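Como limpar um cesto de vime sintético e deixá-lo pronto para guardar coisas outra vez

Serve para cestos retangulares de fibra sintética entrançada, daqueles que acabam na casa de banho, na despensa ou em cima do frigorífico a juntar pó.
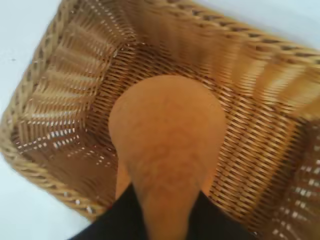
O que é preciso

Um pincel de cerdas macias, de 2 ou 3 cm
Aspirador com a escova pequena
Dois panos de microfibra
Uma escova de dentes velha
Água morna e detergente da loiça neutro
Uma toalha para a secagem

Passo 1: esvaziar e sacudir

Tire tudo, incluindo o forro, se houver. Vire o cesto ao contrário sobre o lava-loiça ou na varanda e bata no fundo com a palma da mão. Sai mais lixo do que se espera, sobretudo migalhas e cotão. Deixe o conteúdo de lado e aproveite para deitar fora o que já não se usa.

Passo 2: pó a seco

Não molhe ainda. O pó com água faz uma pasta que entra na trama e custa a sair. Passe o pincel ao longo das fibras, primeiro num sentido e depois no outro. Nos cantos, onde o entrançado dobra e faz pregas, use só a ponta. Aspire a seguir, com potência baixa.

Passo 3: o rebordo

O rebordo em trança é a parte mais demorada. Molhe a escova de dentes na água com detergente, sacuda o excesso e escove seguindo a torção. Trabalhe um lado de cada vez e limpe logo com o pano húmido.

Para a mistura, 1 litro de água (1,000 ml em algumas embalagens importadas) e uma colher de chá de detergente chegam. Se só for limpar o rebordo, faça 200 ml.

Passo 4: paredes e fundo

Passe o pano bem torcido por dentro e por fora. Nas zonas de trama aberta, ponha uma mão de cada lado da parede para não a forçar. Evite lixívia e esfregões verdes. Uma mancha de gordura costuma sair com uma gota de detergente puro, dez minutos de espera e uma segunda passagem de pano.

Se o cesto for de vime natural, fique pelo pincel e por um pano quase seco.

Passo 5: secar

Enxugue com a toalha e deixe o cesto de boca para baixo, apoiado em duas colheres de pau para o ar circular. À sombra, uma tarde é suficiente. Não use secador no quente, que amolece a fibra.

Passo 6: voltar a encher

Ponha no fundo uma folha de cartolina cortada à medida se for guardar coisas miúdas. Os objetos pesados vão ao centro. Toalhas de rosto ficam melhor enroladas e ao alto.

Repita o passo 2 uma vez por mês. A lavagem completa pode ficar para junho, quando seca tudo mais depressa.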